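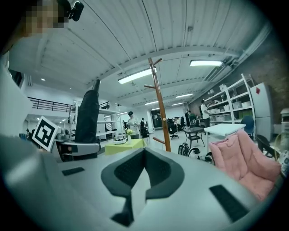 One reader wrote in to say that our recording rules read like they were made for a factory with a fence around the robot, and could we please explain which ones matter when the gripper is in your own hand and there's no robot in the room at all. Fair point! I've rewritten this whole page with that question in mind, so if you read the old version in June, please read it again.

Search this site Search Go

Clelta Handheld Recording Rules: Frequently Asked Questions

Do the rules apply if I'm only practicing?

Yes, all of them except the logging ones. Practice takes get kept by accident more often than you'd think, and I've had to dig through a few of them. Treat every take as if somebody is going to train on it.

Do I need a risk assessment for a hand-held gripper?

You need the short form, one page. There's no powered arm swinging around, so most of the long form would be blank anyway. What's left is ordinary stuff — pinched fingers, trailing cables, walking backward with your eyes on your hand. The short form has a line for each of those and one for the floor. Fill it in for the room, not for the person, and redo it when the furniture moves.

If the same task is later going to be played back on an arm, that's a separate assessment with a separate sign-off. Please don't staple them together. Grenomley did that last year and it took me most of a Tuesday to work out which page went with which machine.

What about other people in the room?

This gets asked more than anything else. Our rule is that everyone who could end up in a recording knows about it before you start. A sign on the door is good, but a sign doesn't count as telling people. Walk around and say it out loud. If someone would prefer not to be recorded, you either point your work area the other way or wait until they've finished.

Faces get blurred before the footage goes anywhere outside the site. Blurring is the second step, though. Asking is the first, and I'd be pretty unhappy to find a site that had skipped it on the grounds that the software would take care of things.

Also, don't forget voices. If your setup records sound and the task doesn't need it, switch it off.

How do I check the markers?

Look at them before every session, straight on, in the light you'll be working in. You're looking for lifted corners, smudges, scratches through the pattern, and glare. If a marker is damaged, replace the whole card (don't touch it up with a pen, which I have seen done, very neatly, and it still didn't track). Put the new one in the log with the time you changed it.

Reprinting is fine as long as you print at full size. Turn off "fit to page." Then measure it with a real ruler.

How often do the finger pads need changing?

We say inspect every 50 takes and replace by 1,000, whichever pads you have. Plenty of them wear out well before that. A shiny patch, a split edge or a pad that turns when you push it with your thumb means it's done for the day. Change both sides together so the grip stays even.

How long can one person record for?

Around 4 hours in a day, with breaks, and I'd call that a ceiling. Wrists go first, then patience, and you can see both in the data — the approaches get sloppy and people start dropping things from higher up. Swap operators if you can. If you're on your own, stop earlier and do your labeling in the afternoon.

Is it OK to tidy the room first?

Kind of. Clear anything you could trip on, always. Move anything private, like screens, mail, ID badges and whiteboards with customer stuff on them. But please don't strip the place bare to make it look nice! A working room has chairs and shelves and bags in it, and the whole reason we record in rooms like that is that a robot will have to cope with them someday.
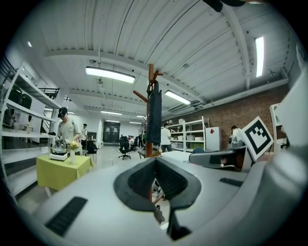 The same goes for the lighting, within reason. Leave it the way the room normally has it and write down which lights were on. If a tube is flickering, get it fixed or turn it off, and note that too.

What has to go in the log?

Operator code, room, task, start and stop time, gripper number, pad change if there was one, and anything odd. "Anything odd" is the field people leave blank and the one I read first. The Drokutmont set has 3,483 takes in it and the odd notes saved us from throwing out a big chunk, so thank you to whoever wrote "door kept opening" over and over.

Can I delete a bad take?

Nope. Flag it and leave it. Failed grasps are useful, and a gap in the numbering makes everybody nervous. The exception is a take with someone in it who didn't agree to be there. That one gets deleted the same day, and you write in the log that you did it.

Are these rules an official standard?

They're house rules. I wrote them with the published safety standards open next to me, but following this page doesn't make you compliant with anything, and your site's own safety rules come first wherever the two disagree. If you spot a place where they do, send it to me and I'll fix the wording.

Contact us | Copyright Clelta, all rights reserved | Back to top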